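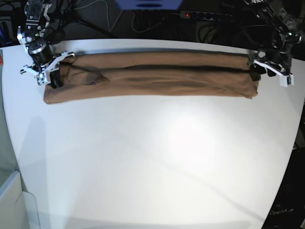
3. Return to player and hold

Notes: Vy Ung, Kostatcombe. Tuesday group.

Return to player (RTP) is the share of all stakes that a game pays back over a very long run. Hold is the remainder.
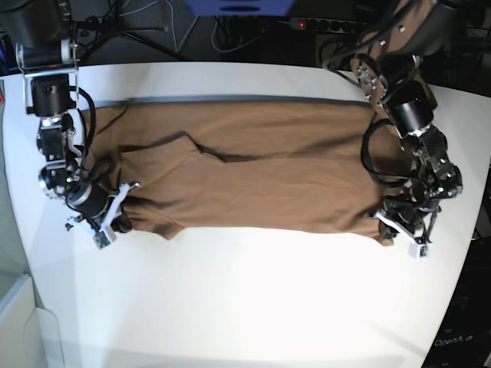
Fig. 3.1 Brown garment on a white tabletop

Take a wheel with 784 equally likely stops. If 333 of them pay, the hit rate is 333/784, or 42.5%. Hit rate and RTP are separate figures - a game may pay often and still return little.

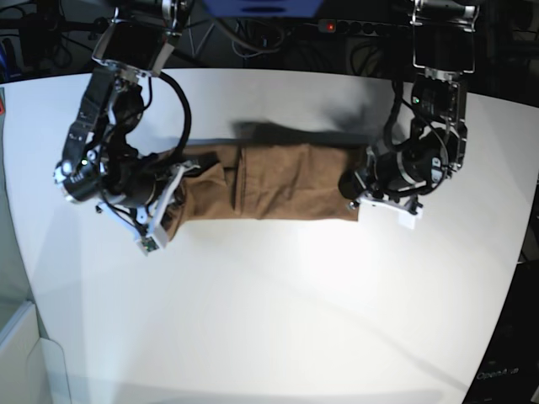

Variance measures how widely results spread about the mean. Over 300 spins the spread is still large, so a short record says little about the true RTP.
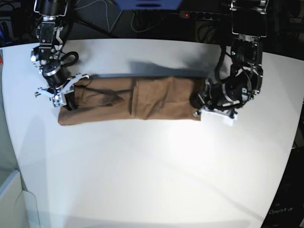

Fig. 3.2 Brown fabric, held at each end

Exercise: a game takes 300 credits in stakes and pays out 55. Find the hold for the session as a percentage.

Search notes... Go
This site uses cookies. Accept
Contact | Back to top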